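Buying a Robot Kit Without Getting Burned
Course handout, Unit 5
Instructor: Corina Roman

Okay, so last time we got through spec sheets, and a few of you asked what you do once you've read one and you still can't tell if the thing is any good. Fair question! This unit is my answer, and we're going to use the Risus arm package as the patient. Doucette sells it as a kit: the arm, a two-finger gripper, a wrist camera, the cables and clips, and a seat on their software for a year. I've been using it in the Sasside kitchen for long enough to have opinions.

Start with the wrist camera, which is the part I like best. The sales pages always talk about resolution. What I want to know is whether I can see both fingertips and the thing I'm after in the same view, with enough space around it to plan a move. On the Risus you can. You do give up a chunk of the lower part of the view to the gripper itself, and I'd take that trade every time.

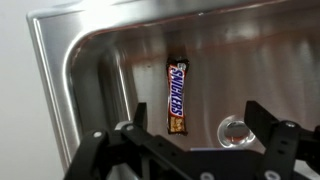
Second thing, shiny surfaces. Steel throws highlights and blurry reflections all over the place, and plenty of vision software gets confused by them. Doucette's brochure says "works on reflective surfaces" and leaves it there. When you see a line like that, write to the vendor and ask which surfaces, under what light, and how many tries. I sent exactly that email in December and got a decent reply, two pages long, with their test setup spelled out. (The Grindumwood people never answered mine, so they're off my list for now.)

Now cables. I know, I know — cables are boring. But go look at any arm that's been in use for a while and the cables are where the trouble starts. On this kit they run on the outside of the arm and get clipped down as they go, and then there's a big free loop at the wrist so the joint can turn. Good for repairs, since you can get at everything without opening the housing. Not so good if you've got tall stuff nearby for the loop to catch on, like a faucet.

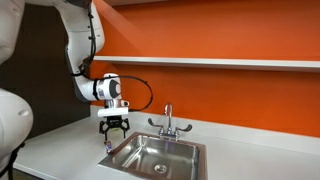 Fig. 2. Gripper over the counter at the left of the sink; note the cable loop at the wrist.

Put that loop on your checklist. When you measure a work area, measure for the arm plus the cable, at the widest the cable ever swings. I've watched students do beautiful layout drawings with no cable in them at all.

Reach is the next one. The number on the sheet is how far the arm stretches flat out, and you'll hardly ever work flat out. Getting down into a basin means bending at the elbow and coming in over a rim, and the boxy housing above the fingers needs room too. So ask yourself how deep the fingers can go before something wider hits the edge. Nobody's brochure has that figure. You get it with a tape measure.

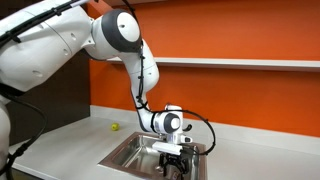 Robot Kits in Practice — Unit 5 — p. 93

Support and price, quickly, and then I'll let you go. The first year of software is in the box price and after that you pay yearly. Add it up over the whole time you plan to keep the arm and compare that total, please, and skip the sticker. Spare fingertips come in sets of 2. Mine took 7 days to arrive, which I can live with.

For next class: pick any kit you like, find one vague claim in the brochure, and write the email you'd send the vendor about it. Half a page is plenty. Bring it printed, we'll be swapping.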